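Home | News | Workshop | Members | Contact

Hand grippers: where the build stands
February 11, 2019
By Noman Rizvi
Print this page | E-mail this page

The pair of hand-held grippers started in August at the Nultlow shared workshop is now together and in use. The parts bill came to $197 for the two, against the $200 we had set aside. Most of that went on the jaws and the cable.

The first set of jaws had too much play at the pivot, so Villon turned new pins on the small lathe. The new ones hold well. The printed handles took three tries – the early ones split along the layers when squeezed hard.

We have logged 101 short runs so far, all of them reaching, picking and placing by hand. The recordings go to the arm project later in the year. 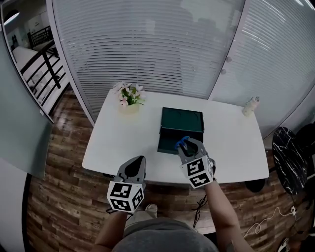

Reaching into a box is the job we are working on now. The wrist has to stay low and fairly straight, and the marker cube on top needs to stay in view while the jaws go in. The green box with the black rim has its opening toward the person, and one gripper goes in while the other waits in front of the table. Soft fingertip pads like the blue one wear fast, and spares are in the second drawer at the bench.

Print this page | E-mail this page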